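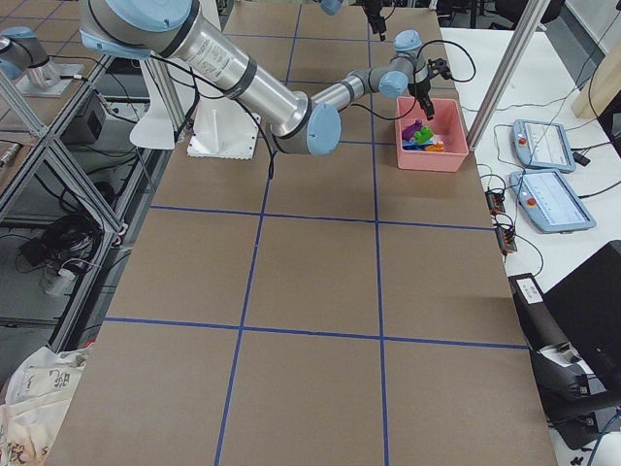
Brown paper on the work table, marked off with blue tape.

Toshiko Sasaki has been showing people around the Fendton lighthouse for 56 seasons, if you count the one when it was closed and she stood outside telling them what they were missing. She counts it.

"People drive four hours and ask me where the beach is," she says. "I tell them it's where the water starts."

We met at the ticket booth, a shed with a heater that works on one side. Most visitors reach Fendton from Wivel on the morning ferry, walk up the harbor road past the old salt houses, and arrive at the lighthouse slightly out of breath and ready to be disappointed by the stairs. The tower has plenty of them. Sasaki won't give the number, on the grounds that it puts people off.

She is freer with the history. The light was built after a grain ship went down on Flilley Rocks, and for its first winter it stood on the wrong headland. "They had a perfectly good map," she says. "They had it upside down." The base of that first tower is still out there, and it makes a nice walk in dry shoes weather. In November it makes a different kind of walk.

Katsuhiko Chiba runs the Hattori, the small guesthouse below the lighthouse, and joined us with a thermos and some opinions. He thinks visitors should stay the night. He would, of course, but he has a point: the last ferry leaves before the lamp comes on.

"They pay to see a lighthouse in daylight," he says. "It's like going to a bakery to look at the oven."

His own advice is to skip the gift shop, take the cliff path to the smugglers' steps and be back before supper, served at six and not a minute after. The smugglers, Sasaki adds, were mostly one family, and mostly dealt in buttons.

Does she ever get tired of the tour? She thinks about it while selling two tickets to a couple in matching raincoats.

"I got tired of it once," she says. "Then I changed the ending."

She wouldn't tell me the old one. The new one is at the top of the stairs – tickets are 4 dollars, cash only, and the heater side of the booth is taken.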